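Drainage and Kerbing Operative wanted, Brimach yard

By Lakshmi Alva
December 6, 2024

Most adverts in this trade promise a "dynamic team" and "exciting challenges". I have laid kerbs in sleet and I wouldn't call it either. Brullar Groundworks needs one more pair of hands for drainage runs, kerbs and block edging, mainly on car parks and private roads.

You'll need a valid driving licence, at least 2 years on site and the ability to read a level without being told what it says. Tickets are welcome, but I've met plenty of people with a wallet full of cards who couldn't set a gully at the right height. We'll ask you to set one.
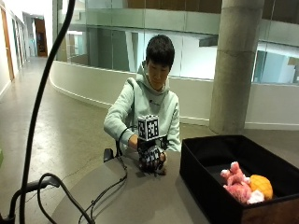

Hours are 7.30 to 4.30, Monday to Friday. We pay overtime when it's worked, which I gather is unusual. Holiday is 28 days including bank holidays, and you can't take all of it in August — everyone tries.

The first job is the Onyeka Road service yard: 506 metres of kerb, a new channel drain and falls that the last contractor swore were fine. They aren't. Dong-hyun Seol runs that site and you would answer to him. He'll want the string line checked again after lunch, so don't take it personally.

We don't use recruiters, and a covering letter that says you are passionate about aggregates will be read with some doubt. Tell us which jobs you've done, what went wrong on one of them and how you put it right. Two references, please, from people who have stood on your work.

Apply by post or at the yard office, any weekday before 9 in the morning.

Brullar Groundworks, Plitard Lane, Brimach | Contact us | © 2024 Brullar Groundworks | Back to top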